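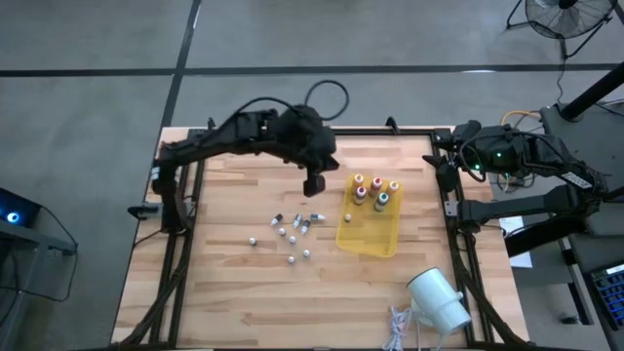

How often does a two-armed bench cell need looking after? Every working day, for a few minutes before anything moves, with a longer session once a month when the clamps and cables are gone over properly.

Those are the habits of the technician who keeps the bench cell going at Okis, a small automation workshop that builds and tests handling set-ups for firms that pack small goods. The cell has a wooden top, a black metal frame and an arm on each side, and it has been running on and off since April. In that time it has completed 2,172 logged runs, most of them sorting small bottles and balls between the bench and a tray.

The technician came to the job from servicing packing lines and had not worked with bench arms before. The first surprise was how much of the work had to do with the bench.

"People ask about the arms. I spend more of my week on what the arms are bolted to. If the base shifts by a hair, the gripper at the other end is out by a lot more than that, and you start blaming the software."

The bases are held at the sides of the frame. On the left, the clamp is checked by hand every morning and with a torque wrench once a week. The technician marks the clamp screws with a line of paint pen after tightening, so that a turned screw shows up without tools.

"Paint pen is the cheapest thing in the building. If the two halves of the line don't meet, stop. Don't tighten it and carry on, because now the arm is somewhere else and your positions are wrong. Tighten it, then set it up again."

Setting up again means bringing each arm to its rest position, driving it to a few known points on the wood and comparing where the gripper ends up with where it was told to go. The limit at Okis is 2 mm. Over that, the arm comes off the schedule until the cause is found.

The cause is usually dull. A cable has been pulled tight, or a screw has worked loose in one of the joints. Once it was a sliver of packaging under the base, which took most of an afternoon to find.

Cables get a good share of the attention. They run in bundles down both sides of the frame, and near the wrist of the left arm a loop has been left standing free. Visitors tend to reach for it with a cable tie, the technician says, and have to be asked to leave it alone.

"The wrist has to turn. Tie that loop down and it looks lovely until the arm goes to the far corner, and then it's pulling on its own plug. I want slack there. I'd sooner have it look untidy."

The rule for the slack was worked out by trial. The arm is moved slowly by hand, with the power off, to the furthest place it will ever need to go. If the cable goes straight at any point, the loop is made bigger. If it droops on to the bench when the arm is folded, it is made smaller. The check is repeated whenever a gripper is changed.

The grippers themselves are treated as parts that wear out. Okis buys the finger pads from a supplier called Fesar, and the technician swaps them every 1,000 runs whatever they look like.

"I used to wait until they started dropping things. The trouble is that they don't start dropping things all at once. You get a bottle that turns a little in the grip, and then a ball that takes two goes. You've lost a week of decent runs before you admit it."

Between changes the pads are wiped with a damp cloth and left to dry. Solvent was tried early on and made the surface hard, and the box of pads was thrown away.

The objects matter too. Dropper bottles lying on their sides are awkward for a gripper coming from above, and the small balls roll if they are touched off centre. The bottles that stand up in the yellow tray are easier to pick, but closer together. The technician likes a mixture on the bench for the morning check, with some things lying down and some upright.

"If it can only do the easy ones, I want to know at eight o'clock. I don't want to find out after lunch."

Lighting was a longer story. The cell was first tested under the ceiling lights alone, and the pale balls on pale wood gave trouble on dull days. A small spotlight on the bench helped, though its position has been argued over more than once – too low and the bottles throw long shadows, too high and the tray shines. The present answer is to set the lamp at the start of a session and not touch it again until the session is over.

"Moving a light is the same as moving an arm, as far as I'm concerned. Write it down or leave it be."

Writing things down is the part the technician is strictest about. Each session has a paper sheet, filled in by hand at the side of the cell and copied into the computer later. It records the clamp check, the result at the known points, the number of runs on the pads and anything odd. The layout was borrowed from Promimo, a firm Okis had done some work for, and cut down from two pages to one.

"Two pages and people skip the second. They always did at my old place as well."

The worst breakdown so far was in the right arm. It began to shake slightly when holding still with the elbow well out. The motors were blamed, and then the controller. Up to 19 hours went into it before someone noticed that a connector inside one of the links was seated at a slight angle. Pushing it home took a moment.

That fault changed the order in which things are checked. Connectors now come first, then screws, then cable slack, and only after that does anyone open a settings file. The same list has since gone to Hughes, where a similar cell is being put together, with a note asking them to add whatever they find.

Asked what advice they would give to someone taking over a cell like this one, the technician thought for a while.

"Learn what it sounds like when it's well. Stand there for a morning and listen to it. And keep your tools off the bench. I've had an arm pick up my hex key and put it very carefully in the tray."

The next pad change is due before the holidays, and a second clamp of a different pattern is on order for the left side.

We use cookies to improve your experience on this site. By continuing to browse you agree to our use of cookies. Accept | Manage settings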